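台所の電子レンジを手放して、パンまわりの道具を丸テーブルに移した。七月の話で、それから少しずつ置き方を変えている。大した内容ではないが、同じような広さの部屋に住んでいる人から二度ほど聞かれたので、まとめて書いておく。

## 丸テーブルに移すまで

もともと焼く道具は流しの横の調理台に並べていた。オーブントースターと、食パンを二枚入れるポップアップトースターの両方を使っているので、それだけで調理台の半分以上がなくなる。残ったところにまな板を置くと、切ったものを置く場所がない。ボウルをコンロの上に置いて作業することになり、火を使うたびにそれをどかしていた。

丸テーブルは食卓として買ったものだが、食事は窓際の机で済ませることが多く、郵便物と読みかけの雑誌が積んであるだけだった。明るい色の木のテーブルで、汚れが目立つ代わりに、こぼしたパンくずもすぐ見つかる。台所の入口からは三歩で届く。コンセントも壁にある。それで、雑誌を片づけて焼く道具をそっくり移すことにした。

運ぶ前にサイズを測った。オーブントースターの扉は手前に倒れる型で、閉じた状態の奥行きだけ見て置き場所を決めると後で困る。前の部屋で一度それをやって、扉を開けると自分の立つところがなくなり、横から腕を伸ばしてパンを出していた。今回は扉を開けきった状態で測り、その手前にさらに皿一枚分を残した。使っている皿でいちばん大きいのが直径27センチなので、それが置けるところまでを「道具の場所」と考えた。

丸いテーブルの面倒なところは、端に行くほど使える奥行きが減ることだ。四角い台なら壁ぎわから順に詰めていけばいいが、丸いと左右の隅がない。最初はオーブントースターを右に寄せてみたが、扉を開けると先が縁から出た。左に寄せても同じで、結局まん中に落ち着いた。奥行きのあるものをまん中、幅も奥行きもないものを両脇、という当たり前の並びになるまでに三回動かしている。

## 二台を使い分ける理由

オーブントースターがあるのにポップアップはいるのか、とよく言われる。妹にも言われたし、下の階のRhonda Hiebertさんにも言われた。使っている側としては用途がほとんど重ならない。

朝の食パンはポップアップで焼く。レバーを下げて、その間に湯を沸かす。焼けたら出てくるので見ていなくていい。両面が同時に焼けるし、中が乾きすぎない。休みの日に続けて四枚焼くときは、二回目のほうが早く色がつくので目盛りを一つ落とす。これは何年も同じやり方だ。

オーブントースターのほうは、上に何か載せるときに使う。チーズトースト、残りもののグラタン、冷えた揚げ物の温め直し。あとは魚の切り身をアルミ箔に包んで焼く。ポップアップに入らない厚切りのパンもこちらになる。Drirkwoodという、バス通りの角にあるパン屋の山型パンは、気分よく切るとすぐ三センチを超えるので、ほぼ毎回オーブントースター行きである。

厚切りのときは、先に何も塗らずに軽く焼いて、一度出してからバターを載せ、もう一度戻す。最初から載せるとバターが溶けて網の下に落ち、次の日に焼いたときに煙が出る。受け皿を敷けば防げるが、敷くと下の面がやわらかいままになる。どちらを取るかは好みで、私は二度焼きにしている。

揚げ物の温め直しは、最初に低めで長く、最後に強くする。コロッケは扉を閉めて温め、火を切ってから一分ほど扉を半分開けておくと衣がべたつかない。とんかつは切ってから入れると断面が乾くので、切るのは後にする。春巻きは端が焦げやすいので、両端だけアルミ箔をかぶせる。このへんは失敗した回数だけ覚えた。

温め直しで今もうまくいかないのは天ぷらで、何をしても油が浮いてくる。くしゃくしゃにした箔の上に載せる方法も試したが、少しましになる程度だった。天ぷらはその日のうちに食べることにして、温め直すのはやめた。

## 網と受け皿の手入れ

オーブントースターは網を抜いて洗う。毎回は洗わない。魚を焼いた日と、チーズを落とした日はその晩のうちに洗い、それ以外は二週間に一度くらいになっている。

落ちたチーズは冷えてからのほうが取れる。温かいうちにこすると伸びて網目に入り、後で歯ブラシが必要になる。冷えて固まったところを竹串で押すと板のように外れる。外れなかった分だけ、湯に浸けてからたわしでこする。

洗剤はFlolanoという薄い緑の台所用を使っている。油汚れにすごく強いわけではないが、においが残らない。前に使っていたGrustovの重曹入りのほうが焦げは落ちた。ただ、すすいだつもりでも白い粉が網の交差したところに残って、焼くときに気になった。焦げがひどいときだけGrustovを出してくるが、半年に一度あるかどうかだ。

ガラスの扉は内側より、下の辺が汚れる。パンくずが蝶番のあたりに溜まり、扉が最後まで閉まらなくなったことがある。部品が歪んだのだと思い込んで、同じ建物で電気の仕事をしていたWayne Boychukさんに見てもらった。Wayneさんは扉を開けて、懐中電灯を当てて、爪楊枝で五分ほど何か掘り出し、「パンだ」と言った。それで直った。それ以来、網を洗う日には蝶番も爪楊枝で掘っている。

ポップアップのほうは底のくず受けを引き出して捨てるだけで、ひっくり返して振ることはしない。一度振ったら、干しぶどうの焦げたのが電熱線のところに引っかかって、次に焼いたときに部屋じゅうが煙くさくなった。ぶどうパンはオーブントースターで焼くと決めたのはそのあとである。

白い本体は指の跡より、湯気で付いた薄い茶色のほうが目立つ。固く絞った布で拭けば取れるが、差し込み口の縁は拭きにくい。布を割り箸に巻いて拭いている。
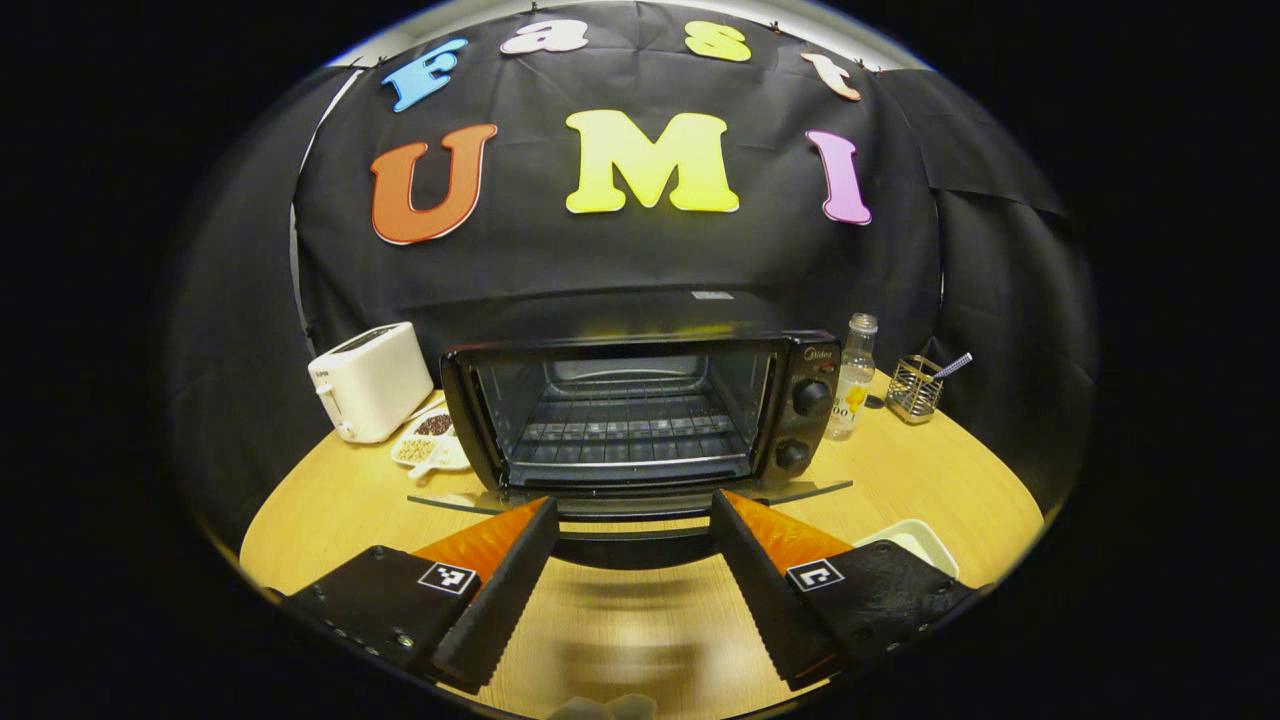

テーブルに移してよかったことの一つは、掃除が一度で済むようになったことだ。調理台にあったときは、道具の下を拭くために鍋も調味料も全部どかす必要があり、結局後回しになっていた。今は両脇の小さいものを先に椅子に移し、オーブントースターを手前に引き、後ろを拭き、戻す。慣れると五分かからない。

引くときに底のゴム足が木の面をこすって跡がつくので、動かすときは少し持ち上げる。最初の週に一本、細い筋をつけてしまった。くるみの実を割って擦りつけると目立たなくなると聞いて試したが、明るい色の木だとそこだけ濃くなり、かえって目についた。今は上に本体が載っていて見えないので、そのままにしてある。

熱についても書いておく。オーブントースターは背中と脇が熱くなる。壁や布に近いところには置かないほうがいいし、脇にプラスチックのものを置いたままにするのもよくない。私は焼く前に、左右のものを手のひら一つ分ずつ外へ寄せる。取扱説明書にはもっときちんとした距離が書いてあるはずなので、持っている機種のものを見てほしい。使い終わったらプラグも抜く。朝の急いでいるときに忘れることがあり、そのたびに駅まで行く途中で不安になるので、抜いたら紐をくくった洗濯ばさみを玄関の鍵に付ける、という決まりにした。玄関で洗濯ばさみがなければ戻る。

二台を同時に使うとブレーカーが落ちる、というのも移してから知った。調理台のときは別々のコンセントに挿していて、気づかなかった。テーブル側は一口しかなく、延長コードに二台挿して両方入れたら、部屋の明かりごと消えた。Wayneさんに話すと、落ちてくれたからいいようなものの、そのコードに二台挿すのはやめろと言われた。以後は必ず一台ずつ、壁に直接挿す。焼く順番を考えればそれで困らない。先にポップアップで食パン、抜いて、オーブントースターで上に載せるもの。

## 豆のこと

丸テーブルには豆も置いている。焼く道具と豆に何の関係があるのかと言われそうだが、オーブントースターで炒り豆を作るので関係はある。

きっかけは節分の残りだった。炒り大豆を買うと、いつも食べきれずに湿気る。湿気た豆をオーブントースターで数分温めると、かなり戻る。それが気に入って、次は乾燥大豆から作るようになった。

手順を書く。乾燥大豆をさっと洗い、水に浸ける。浸ける時間は短めで、皮にしわが寄り、そのしわが伸びはじめたくらいで上げる。一晩浸けると中まで水を吸って、焼いても外だけ固くて中がぼそぼそになる。上げたらざるで水を切り、布巾に広げて、表面の水がなくなるまで置く。ここを急ぐと焼いている途中で皮がはじける。はじけた皮は電熱線に乗って焦げる。

乾いたら、アルミ箔を浅い皿の形に折って、豆を重ならないように広げる。弱めの温度で始めて、途中で二回ほど箔ごと出して転がす。最初は青くさいにおいがして、それが消えて香ばしいにおいに変わり、しばらくすると小さくぱちぱち鳴りだす。鳴りはじめたら一粒出して冷まし、噛んでみる。熱いうちはやわらかく感じるので、冷ましてから決める。まだねちっとしていたら続ける。かりっとしていたら、火を切って扉を開け、そのまま冷めるまで置く。

一回に焼く量は小さめの茶碗に一杯まで。欲を出して二杯分入れたときは、端だけ焦げて中ほどが生っぽく、選り分けるのに焼く時間より長くかかった。

赤い豆のほうは、焼かずに煮る。乾燥のまま水に浸けて、翌日に鍋で煮る。ただ、煮た豆をトーストに載せることはよくする。バターを塗った食パンに甘く煮た豆を載せ、オーブントースターで縁が色づくまで焼く。塩をほんの少し振る。煮汁が多いとパンが沈むので、豆だけを匙ですくって載せる。甘くしない煮豆でもよくて、そのときはチーズを一枚かぶせる。Rhondaさんはこれに黒こしょうを大量にかけて食べる。真似をしたら悪くなかった。

豆を選ぶのは仕切りのある皿の上でやる。割れたものや、しわの深すぎるもの、たまに混じっている小石をよけるだけの作業だが、袋から直接鍋に入れていたころに一度石を噛んで歯医者に行ったので、省かないことにしている。白い皿だと石が見つけやすい。種類の違う豆を混ぜてしまうと火の通り方が違って面倒なので、仕切りがあるのは助かる。

皿に出したままにしておく日もある。ほこりが気になるなら蓋のある瓶のほうがいい。うちでは朝のうちに出して、晩には使ってしまうので、長くても一日だ。

豆は、Chisholm通りの3445番地にある量り売りの店で買っている。袋を持っていくと少し安くなる。店の奥の棚は値段の札がよく入れ替わっていて、会計のときに「それはひよこ豆の値段です」と言われたことが何度かある。乾いた豆は量っても軽いので、つい多めに買ってしまう。七月は湿気があるので、買うのは半月で食べきる分にして、残りは口をしっかり縛って涼しいところに置く。冷蔵庫に入れていたこともあるが、出し入れで袋の内側が曇るのでやめた。

## 細かいものの置き方

匙とフォークは、引き出しに入れると毎回台所まで取りに戻ることになるので、使うものだけ立ててテーブルに出してある。全部は出さない。多いと取り出すときに隣のものが引っかかって倒れる。一人で食べる朝に必要なのは、ジャム用の匙が一本と、あとはその日による。

立てる入れ物は底にも隙間のあるものがいい。前に使っていた陶器の筒は、洗ったばかりの匙を入れると底に水が溜まり、ひと月で底がぬるっとした。今は網のものに替えて、下に古い布巾を畳んで敷く日と、何も敷かない日がある。食器はよく拭いてから戻すのがいちばんいいのだが、そこまではしていない。

ボトルの類は、倒れたときにオーブンの中に流れ込まない側に置く。扉を開けている最中に肘が当たるのは、私の場合いつも同じ側なので、背の低いものをそちらに、背の高いものを反対側に、と思っていた。ただ、これは守れていない。使ったあと、つい手の届くところに戻してしまう。蓋をきちんと閉めることだけは続けている。

トレーは、焼き上がったものを載せて机まで運ぶのに使う。幅28センチのものが、扉の前を通るときに邪魔にならず、食パンの皿とカップがちょうど載る。もう少し大きいのも持っているが、丸テーブルの上では居場所がない。大きいほうは冷蔵庫の上に立ててある。

ジャムとバターは冷蔵庫から毎回出す。テーブルに出しっぱなしにできれば楽なのだが、夏は無理で、冬も暖房の風が当たる位置なのでやめている。バターは切って小さい容器に分けておくと、冷たいままでも焼きたてに載せれば溶ける。一枚分は親指の爪二つくらいの大きさに切る。

## まだ決まっていないこと

調理台のほうは広くなった。まな板の横にボウルが二つ置ける。火を使いながら切れるようになったので、平日の晩の支度は前より早い。広くなったところにまた物を置きはじめていて、今は米びつと、もらったかぼちゃがある。かぼちゃは食べればなくなる。米びつは床に戻したい。

食卓として使うことは、ほぼなくなった。来客があるときだけ、両脇のものを棚に移して半分空ける。先日Rhondaさんが来たときは、オーブントースターを挟んで向かい合うのも変なので、並んで座ってチーズトーストを食べた。焼けたものをその場で出せるのは便利で、二枚目も三枚目も熱いうちに食べられる。ただし夏にやると暑い。

コンセントの口を増やせないかは、大家に聞いてみるつもりでいる。増やしても同時に使えないなら意味がないとWayneさんには言われた。抜き差しの手間が減るだけでも違うと思うのだが、プラグを抜き忘れる心配は増える。

パンくず用の小さい刷毛を買うかどうかも迷っている。今は濡らした台拭きで集めているが、乾いたくずは濡れた布だと潰れて伸びる。使い古した絵筆で代用してみたら毛が抜けて、くずより毛を拾うほうが大変だった。量り売りの店に棕櫚の小さいのが下がっていたので、次に豆を買いに行ったときに値段を見てくる。

炒り大豆の焼き加減について前に質問をくれた方へ。途中で転がす回数は二回で足りるが、手前と奥で色が違うようなら、転がすのに加えて箔の向きを前後入れ替えるといい。うちのは奥のほうが早く焼ける。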